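October, early evening

Spent most of the day on the handling rules. Natsumi Oda wants one document for both benches by the end of the month, and right now we have three, none of which agree on who is allowed to clear a stop.

I started with the stop section. The old text says "an operator" may clear it. Percy Usuga pointed out that on a busy afternoon everybody in the room is an operator. We changed it to the person logged on at that bench, by name, and that person has to look at the fingers before pressing anything. Yuzuki Nagano asked whether looking was enough. We settled on look, then say it out loud, then clear. It feels silly for the first week and then you stop hearing it.

The inspection interval took longer. The Jilico bench has been on 900 cycles between checks and the Zotar bench on 700. Both numbers came from people who have left, and I couldn't find a note behind either one. Yasuo Amano argued for 900 on both. I argued for 700 and got it, with a review after we have logged a few months at that number. He was fine about it. He did ask that the check itself be written down step by step, and he has a point, as mine is different from his and Sota Takeda's is different again.

So the check now reads: pads, screw holes, pivots, anything hanging. A worn pad gets a line in the log even if it stays on. Loose thread or fiber gets trimmed with the arm powered down, never pulled. Fingers open fully before the run starts, with clear table between them and the object. Cup goes upright, by hand, and the hand is out before the person at the bench says ready.

Went down after lunch to read the draft against the bench. Reading it at a desk and reading it there are different jobs. I crossed out two lines that made no sense standing up - both mine.

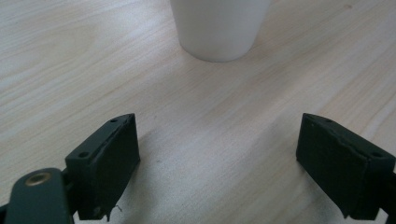 Fingers open, cup upright, and a frayed thread at the left finger. One for the "anything hanging" line.

Wear on the dark pads goes in the log too. I want the log to have a column for left and right, which the Miyazaki people already do. Sota will send me their sheet.

Still open: what to do with the old records. There are 3236 entries and 255 of them have no name against them. Natsumi says leave them as they are and mark the date the new rule starts. I would like to at least flag the blank ones. Will ask again tomorrow, when she has read the draft.

Home late. Need to buy rice.

14 shares
3 comments

Recent entries
Labels for the Zirkia cabinet
Who holds the bench key
Notes from the Miyazaki visit
Second try at the stop rule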